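Home Guides Grippers Cameras Controllers Forum Search

How to compare two grippers on the same arm without fooling yourself

Last updated: June

If you have one arm and two grippers on the shelf, sooner or later somebody is going to ask you which one is better, and you'll want more to offer than a feeling. I have done this comparison well and I have done it badly, and the steps below are the ones I wish I'd followed the first time through. We were choosing between a Witach linkage gripper and a Nodon parallel-jaw one, but you can swap in whatever you have.

Step 1. Pick your objects before you mount anything

Go for a mixed bunch, the sort of things you could find around the house on a Sunday afternoon. You want something round and open, something long and thin, something lumpy with bits sticking out, and something small enough to hide beside its neighbors. Write the list down and tape it to the bench. Gwilym Meredith, who taught me most of what I know about picking, used to say that if you choose the objects after seeing the gripper, you'll choose the ones it likes. I did exactly that once, and had to throw away a whole evening of results!

Step 2. Clamp the bin down

Please don't skip this. A bin that creeps a little with every bump will slowly ruin your camera calibration, and you'll blame the fingers for it. Clamp it to the table, give it a good shove with your hand, and then tighten the clamps again. Keep a second bin behind the first as the drop-off, so the arm travels the same way for each pick.

Step 3. Mount the first gripper and set the tool center point

Measure from the wrist flange to the fingertips with the fingers closed, enter that in the controller, and then bring the arm down slowly to a known mark to check it. Linkage fingers often swing through a small arc as they close, so the tip height can change between open and shut (our controller notes, kindly written up by Jamila Siriwardena, have a whole page on this). Route your cables and hoses with enough slack for a full turn of the wrist - then run that full turn at low speed with your hand on the stop button.

Step 4. Try the corners and the crowded side

Picks from the middle of a bin are easy for nearly anything. What separates one gripper from another is how it manages close to a wall, or when it has to get a finger down between two things that are almost touching. Let some objects bunch up on one side and leave one by itself near a corner, as with our orange cup, lying on its side well away from the dolphin and the hairbrush.

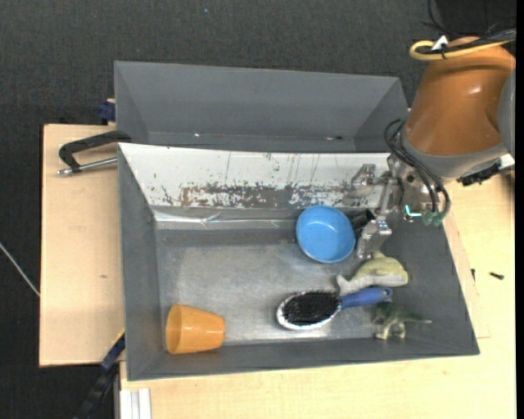
Do I need to change the camera position when I change grippers?

Leave the camera where it is and change only the tool settings, so that both grippers are judged on the same view. If the new one blocks the object as it comes in, take your picture with the arm parked out of the way.

Step 5. Run the picks and write everything down

We do some 225 picks per gripper, reshuffling the bin whenever it's been emptied. For each one, note the object, whether it was lifted, and whether it was still held at the drop-off. A slip halfway across is a different problem from a miss, and it deserves its own column. Noemi Fiore made us a very plain spreadsheet for this, and I've never needed a fancier one.

Step 6. Swap over and do it all again

Same objects, same bin, same speed. Redo the tool center point from scratch, even if the drawings say the lengths match. If you can spare the time, go back to the first gripper for a short run at the end - if its numbers have drifted, something else in your setup has moved and you'll want to find it before you tell anyone which gripper won.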